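# How Small Things Stay Together: Chains, Beads, and Boxes 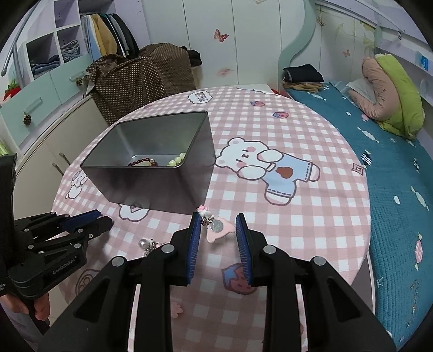 A charm is a small ornament made to hang from something else. It can hang from a bag, a key ring, a zipper pull, or a bracelet. Charms are light, they are easy to drop, and they have parts that must move without coming apart. For these reasons they are a good way to learn how small objects are joined. The pink charm on the checked tablecloth has dark metal chain links, a flat pale-pink piece with rounded corners, and a little white ornament with a pink detail like a bow. Each of those parts is a separate piece. The links are what let a charm bend and swing.

## What is a link?

A link is a closed loop, usually made of metal wire. One link alone does very little. Two links passed through each other can tilt and turn, but they cannot separate unless one of them is opened. A row of joined links is called a chain.

A chain has an unusual property. It is strong when you pull it and has no strength when you push it. You can test this at home with a paper-clip chain:

1. Join ten paper clips end to end.
2. Hold one end in each hand and pull gently. The chain goes straight and stays straight.
3. Move your hands toward each other. The chain folds.

Engineers say that a chain carries *tension*, or pulling force. It does not carry *compression*, or pushing force.

## How is a link closed?

The small ring that connects a charm to a chain is often a **jump ring**. A jump ring is a piece of wire bent into a circle, with a cut where the two ends meet. The cut is hard to see if the ring was closed well.

To open a jump ring, a jeweler holds it with two pairs of pliers and twists one end toward the body and the other end away. The ends move sideways, past each other. The jeweler does not pull them apart. Pulling changes the circle into an oval, and an oval seldom goes back to a true circle. A ring with a gap in it will let the charm slip out sooner or later.

A **split ring** is different. It is a flat coil of wire that goes around nearly twice, and it is the kind most people have on their keys. A split ring is harder to open with a fingernail, but it holds more weight and has no gap facing outward.

## Strings of beads

A bead is a small solid object with a hole through it. The hole is called the **bore**. Beads need no links. One cord goes through every bore, and the cord holds everything in order.

Two beaded bracelets lie in the metal box on the table. One of them has dark red-brown round beads and a pale beige oval piece in the middle. Placing one larger or different piece in the center of a row is a very old idea. It is called a **focal bead**, and the eye goes to it first.

Many beaded bracelets use stretch cord. Stretch cord is elastic, meaning that it gets longer when pulled and shorter again when released. A bracelet on stretch cord can widen to pass over a hand and then fit a narrower wrist. The cord weakens with use. If you can see bare cord between the beads when the bracelet is lying flat, the cord has probably lost some of its stretch and should be replaced.

### How many beads make a bracelet?

This is a division problem. Suppose the bracelet must be 159 millimeters around on the inside, and each bead is 8 millimeters wide.

159 ÷ 8 = 19, with 7 left over

Nineteen beads are a little too few and twenty are a little too many. A maker will usually choose twenty, because the beads take up space on the inside of the curve and a bracelet always fits more tightly than its length suggests. The same problem for a small child's bracelet of 115 millimeters gives 14 beads, with 3 millimeters left over.

Rhiannon Hughes, who strings beads in a workshop called Vullow, adds one step. She lays the beads on a towel in order before she picks up the cord. The loops of the towel stop the beads from rolling, and a mistake costs nothing to fix.

## Why put them in a box?

Small things get lost for three main reasons. Round ones roll. Light ones are carried off by a sleeve. Thin chains tangle.

An open box with raised sides prevents the first two. The sides work as a wall, and the height of the wall matters less than you might expect – a bead at rest will not climb even a low one. A thin rolled rim, like the one on the gray box, is common on metal containers. Rolling the edge of a metal sheet makes it stiffer, and it also hides the cut edge, which could be sharp.

Sides that taper toward the base are useful too. Empty boxes of this shape can often be stacked one inside another, like paper cups.

A box does not prevent tangling. Tangles form when a loose end passes through a loop, and a thin chain has many loops. To lower the chance of a tangle:

- Fasten the clasp before putting a necklace away. A closed chain has no loose ends.
- Lay each chain flat in its own space.
- Keep charms with hooks or bows away from fine chains.

If a knot has already formed, put it on a flat surface and loosen it from the middle with a blunt toothpick. Pulling on the ends makes the knot smaller and harder.

## Sorting a collection

Sorting means choosing one property and grouping by it. A collection of trinkets can be sorted by color, by material, by size, or by how the pieces are joined. The last one is the least common choice and teaches the most. Try these groups:

| Group | How it is joined |
|---|---|
| Strung | One cord through many holes |
| Linked | Loops passed through loops |
| Glued | Two surfaces stuck together |

Some objects belong in more than one group. A keychain may have a pearl bead, a chain, and a glued piece all at once. Put it in the group of the part that would break first, and write your reason on a slip of paper.

## Words to know

**Bore** – the hole through a bead.

**Elastic** – able to stretch and return to its earlier length.

**Jump ring** – a wire circle with one cut in it.

**Tension** – a pulling force.

*Text by Yae Yokoyama. Keep beads and small charms away from children under three.*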